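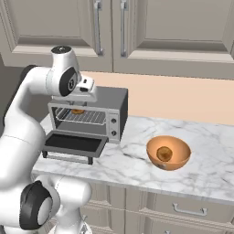

The toaster oven task in our simulated kitchen, arm at the counter.

Wanted: people to teach a robot arm, and to tell us when it isn't learning
Stistelport site and remote
Posted 02/12/2024

Jernivmont is looking for paid participants to steer a simulated robot arm through kitchen jobs by remote control. The recordings become training demonstrations. We then try to find out whether the demonstrations were any use, a step we think gets skipped too often.

You may have read that robots will be doing the cooking shortly. We would not bet on it. Our arm has trouble with a bread roll. A good deal of what gets published in this field rests on a handful of tidy runs by the person who built the system, and we would like to see what happens when the runs come from people who didn't build it and have no stake in the answer.

What you will do
You sit at a screen with a hand controller and move the arm through a set job. The current one is called Sernden, and it involves a toaster oven with its door down, a small round item on the rack and an orange bowl on the counter. You will get a written goal for each attempt. How you get there is up to you. If you clip the rack, carry on and finish if you can. We keep the bad runs.

Each attempt is saved from more than one view. After every block you fill in a short form saying which attempts you would be happy for a machine to copy and which you wouldn't. Please be blunt on it. Past forms have been far too kind.
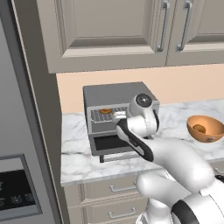 Sernden from a second view, with the gripper in front of the rack.

What we are asking for
Block one is 118 attempts, spread over 7 sessions of 2 hours each. There is a break halfway through each session and you may stop early if your hands or eyes get tired. You are paid for the whole session either way. Sessions run through February.

Who should apply
Anyone over 18 with normal or corrected eyesight who can use a hand controller. Gaming experience is fine but don't oversell it; judging depth on a flat screen catches out plenty of confident players. Left-handed people are very welcome, as we have had too few. You don't need to know anything about robots. If you have worked on learning from demonstration before, say so, and we will put you in a separate group.

Who should not
People hoping to see a robot butler. Also anyone who gets motion sick from screens, or who will be upset to learn that a whole afternoon's work was thrown out. It does happen -- usually through some fault of ours in the logging.

What we won't promise
We can't say that your demonstrations will make the arm any better. We also can't say that anything it picks up in a drawn kitchen will carry over to a real one. Our partner Chiriac has its doubts on that point and so do we -- part of the study is there to settle the argument. Results will be sent to all participants, including the dull ones.

Your data
We store your controller movements, your forms and your session times. No video or sound of you is recorded. You may withdraw your runs at any point before the end of the study.

How to apply
Write to Sorcha Mac Giolla at the Jernivmont study desk with a few lines on yourself, which hand you use and whether you want to come to Stistelport or work from home. Home participants are lent a controller and need a wired internet connection. No CVs, please.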